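Vikosine Bench Cell

A table-top arm for light sorting and put-away, made for shops, hire stores and packing rooms. Staff bring the crates to the table and decide what goes where. The arm does the repeat handling.

Works with the baskets you have

Open-topped plastic baskets with hand slots are fine. Ventilated walls are no problem. Set the basket anywhere within reach and teach its position once.
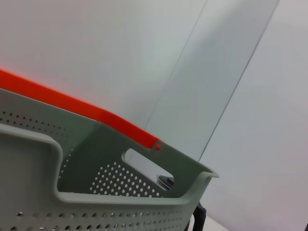

Arm and gripper

The white arm carries a black two-finger gripper. A green ring light is fitted at the wrist, and the cable runs outside the arm so it can be checked at a glance. Maximum reach is 700 mm. 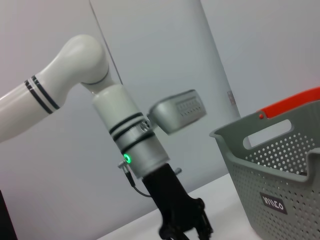
What changes for staff

At Gelis in Kirnudby, small parts used to be sorted by hand until closing. Riet Baert now sets up the cell at the start of a shift and spends the time saved on repairs and the counter. Nobody's hours were cut. Nesrin Karabulut trained four colleagues, which took about 32 hours in all. Glassware is still checked by a person before it goes out. 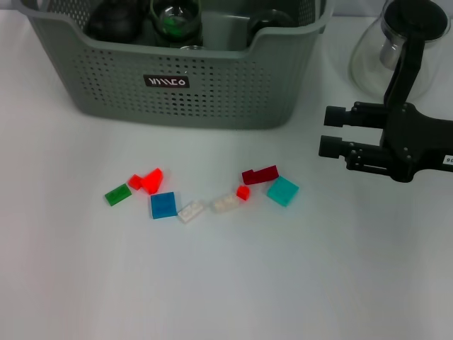

Plastic bricks on the table, with the gripper open to their right.

Supply

Table not included. Service check every 2000 running hours. Spare finger pads from Fuchs, sold in packs of 4.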